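How do I stop overspending on the weekly grocery run?

Reading time: 2 minutes

We use cookies to improve your visit. By continuing you accept our cookie policy.

Print this page | E-mail this page

flikthorpe_mom
Sep 22, 2020

There are five of us in the house and I do one big shop a week at the Prindon on the edge of Flikthorpe. I write a list. I take the list with me. I then come home with everything on the list except the onions, plus a melon, two kinds of mustard and a citronella candle. The bill is usually $60 more than I meant it to be.

I've tried going without the kids, which helped for one week. I've tried eating first, and now I shop slowly and with great confidence. My husband suggests ordering online, but the Laxdal delivery people think a cabbage and a lettuce are the same thing and I'm not ready to forgive them. Is there some trick to this that doesn't involve a spreadsheet? 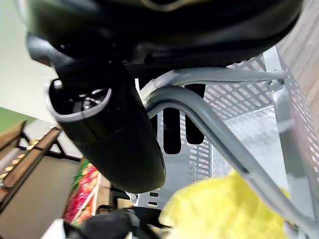 Your opponent: the metal cart.

coupon_skeptic

Take a basket. I mean it. A cart is a room you feel obliged to furnish. With a basket you get tired somewhere near the canned soup, and your arm starts making financial decisions for you. Okay, for five people you'll need two trips a week, and the second one has to be on the list too or you'll just buy a second melon.

If you must push a cart, put the bulky stuff in first. Toilet paper, cereal, the big bag of rice. It looks full by aisle 6 and you go home. I did this all last October and the only luxury I bought was a jar of olives, which I regret nothing about.

Also write the list in the order of the store. Mine starts with produce and ends with frozen. If an aisle has nothing on the list, don't walk down it. The candle aisle is there for people with no list.

beans_again

Look in the fridge before you go??? We had four mustards at one point

drikton_dad

I don't agree about the basket, my back has opinions. What worked here was a running total. Round every item up to the next dollar and add it on your phone as you go. When you hit your number, something goes back before anything else goes in. You'll feel silly for two weeks and then you'll put back a lot of cheese.

The other thing is to plan 5 dinners and leave the rest of the week alone. We used to plan seven, and by the weekend there was always a sad chicken nobody wanted to talk about. Now it's eggs or leftovers and we throw out much less.

Put the onions at the top of the list — in capitals, if necessary.

Get our household tips by e-mail. Sign up for the newsletter.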